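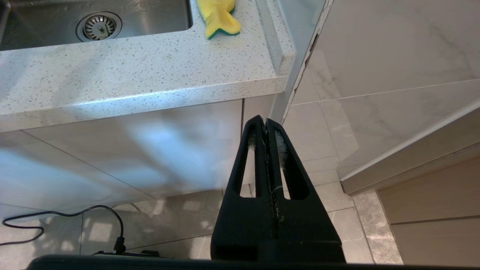
Sponges on quartz – does the green side scratch or not?
Home > Kitchens > Cleaning and Care

emoroz_kitchen
Posted May 20, 2023
We put in white speckled quartz in April. The installer said no green scouring pads, ever. My neighbor has used them on hers for years and says he was covering himself. Who's right? I don't want to baby a countertop that cost what this one did.

Evaristo Longo
Your installer. It won't gouge, but it will dull a polished finish if you keep going over the same spot. You only notice when the light comes in low.

hutsuliak
I'd like to see one dulled counter before I believe that. I keep hearing it and the proof is always somebody's cousin. Same kind of sponge as everyone has, same kind of top:
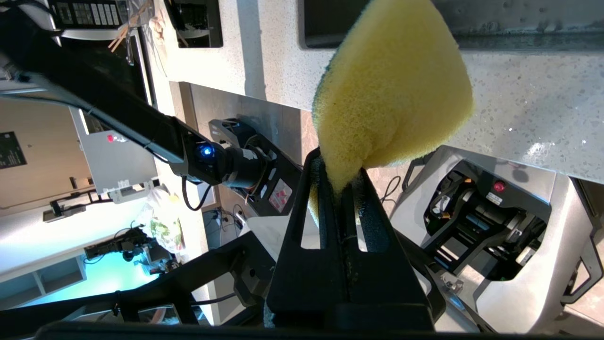
Yellow foam, green strip, speckled quartz behind.

Go ahead and tell me that strip is going to hurt stone.

Antonina K.
Quartz tops have resin in them, and the resin is the part that dulls. I have a patch by the faucet that I scrubbed for nearly 30 days trying to get a tea stain out. Stain's gone, so is the shine.

hutsuliak
Scrubbing one patch for a month isn't washing dishes. And what did you put on it? Powder cleanser?

Antonina K.
Some powder, yes. Fine.

hutsuliak
So it was the powder. What I do is squeeze the sponge hard, fold it over so the foam faces out, and wipe with that.

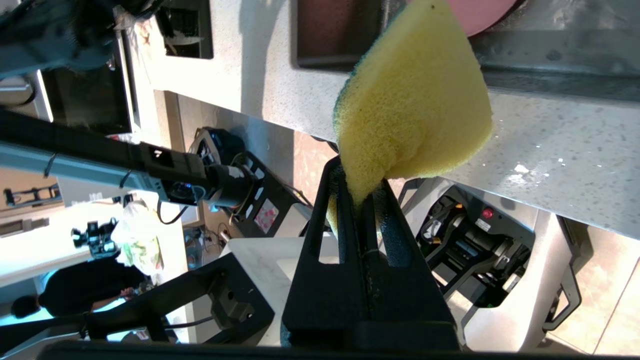
The green part hardly touches the counter that way, and I save it for the sink. I don't buy the special cloths either – Pleka wants silly money for a microfiber rag.

Evaristo Longo
If you only use the foam, you agree with the installer.

hutsuliak
I agree with him about 10% less than you think.

emoroz_kitchen
OK, foam on the counter, green on the pans. Still not convinced about "ever." Has anyone tried it on an offcut?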